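Flondance Fleece Throw – Set-Up and Care
Section 4: Washing, Drying and Folding

Your throw arrives vacuum-packed and will look, for the first day, like something the dog rejected. This passes.

1. Open the bag with your fingers. Scissors find fleece faster than you would think.
2. Shake the throw out and leave it flat overnight. Some fluff will come off. There is plenty left.
3. Wash it alone, cold, on the gentle cycle. "Alone" includes socks.
4. Skip the fabric softener. It mats the pile and makes your throw feel like a bath mat, which we also sell, separately.
5. Tumble dry on low for 40 minutes, or hang it over a rail.

CAUTION: Do not iron. The pile melts, and the warranty has a whole paragraph about you.

6. To fold, lay the throw soft side up and smooth it with the flat of your hand.
7. Take one end, bring it across to the other, and repeat until it fits the shelf. Lift by a good handful of fabric – a pinch of pile alone will pull fibers out.
8. Store somewhere dry. Please don't put it back in the vacuum bag. We have a machine for that and it still takes two tries.

NOTE: Creases from folding are normal and relax with use. If they bother you after a week, shake the throw again, harder.

For replacement care labels, write to Dastbridge Home and quote part 372. Labels ship in packs of 23, for reasons lost to history.

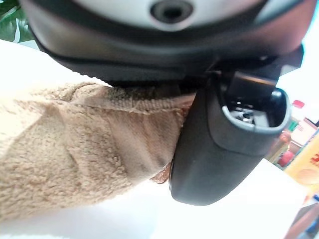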